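Drallberg 446 long-reach weed puller: a season's use

I bought the Drallberg 446 in March, after a winter of looking at a lawn that was more plantain than grass. It is a stand-up weed puller with a long handle, a foot bar and a set of claws at the bottom. You push the claws in over the weed, tilt the handle back against the foot bar, and the root comes up. There is a sliding grip near the top that knocks the weed out into a bucket.

The garden is on clay with a thin layer of decent soil over it. The back lawn has dandelions, plantain and a patch of creeping buttercup by the fence. The front is smaller and mostly daisies. I don't use weedkiller because the dog eats grass, so everything gets taken out by hand. For years I did this with an old daisy grubber on my knees, and my knees are the main reason I went looking for something else.

Putting it together

It arrives in two parts, the shaft and the head. They join with a bolt and a wing nut, and the instructions are a single folded sheet with drawings and no words. It took a few minutes. The wing nut works loose with use, and I swapped it for a locking nut in the second week. I would do that from the start if I were buying it again.

The handle is the right length for me at five foot nine. My wife is five foot two and finds it slightly too tall to get a good push on, though she can use it. It doesn't adjust.

How it does on dandelions

Very well, if the ground is damp. A day after rain, most of them come up with the whole root, or with enough of it that I haven't seen them back. You need to get the claws centred over the crown, and with a wide, flat dandelion it's worth lifting the leaves with your foot first so you can see where the middle is.

In dry clay it's another matter. In July I couldn't get the claws in past halfway, even standing on the bar with my full weight. When I forced it the root snapped near the top every time, and those all grew back. I stopped using it until the weather broke. Watering the patch the evening before helped a bit, but I'm not going to water a whole lawn in order to weed it.

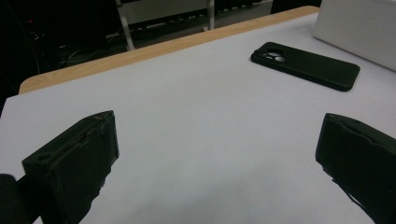
Plantain comes up easily at any time of year, as the roots are short and bunched. Daisies are too small for it. The claws take out a plug of turf the size of an egg cup for one daisy, and with a lawn full of them you would end up with more holes than grass. I went back to the hand grubber for those. Creeping buttercup is no good either, as it runs along the surface and the puller only gets one rooted point at a time.

Thistles were a pleasant surprise. I had a few at the bottom of the garden and the 446 pulled them without my having to touch them at all. Docks depend on size. Young ones come out whole, but an old dock has a root like a parsnip and I still dig those with a fork.

The holes

Every weed leaves a hole, and this is the thing I'd want to know before buying. They are deeper than the ones a grubber makes. I keep a bucket of sieved soil mixed with grass seed and drop a handful into each one, then tread it down. By October the spring holes had all filled in and I couldn't find them. The ones I didn't fill were still there as little dips, and the mower catches on the edges.

Wear

The claws have lost their paint and have some surface rust, but they are still straight. I hit a good number of stones and one buried brick. The foot bar has a slight bend that was there by May and hasn't got worse. The weak point is the eject grip, which fills up with mud and starts to stick. A rinse under the outside tap gets it moving again, and I put a drop of oil on the shaft once a month. Leave it muddy overnight and you'll be fighting with it in the morning.

Compared with the others

I borrowed a Skullora from next door for a weekend before I bought this. It has 3 claws to the Drallberg's four and is a good deal lighter. It was easier to push in but dropped the weed more often on the way up, and the plastic foot bar creaked in a way I didn't like. For a small lawn on sandy soil it would probably do.

I also looked at the Cirnetti in the garden centre. It's nicely made, with a wooden handle, but it has no eject grip, so you have to bend down and pull each weed off the claws yourself. That rather defeats the point for anyone with a bad back or bad knees.

What it doesn't do is save much time. I kept a tally one morning in April and took out 133 dandelions before lunch. I could probably have matched that with the grubber when I was younger. The difference is that I was able to walk properly afterwards, and I did the other half of the lawn the next day.

Good points: strong claws, good on taproots in damp soil, no kneeling, easy to clean if you do it straight away.

Bad points: poor wing nut, fixed height, useless in dry clay, too big for daisies.

I'd give it four out of five. The spare claws are sold separately and I haven't needed any yet.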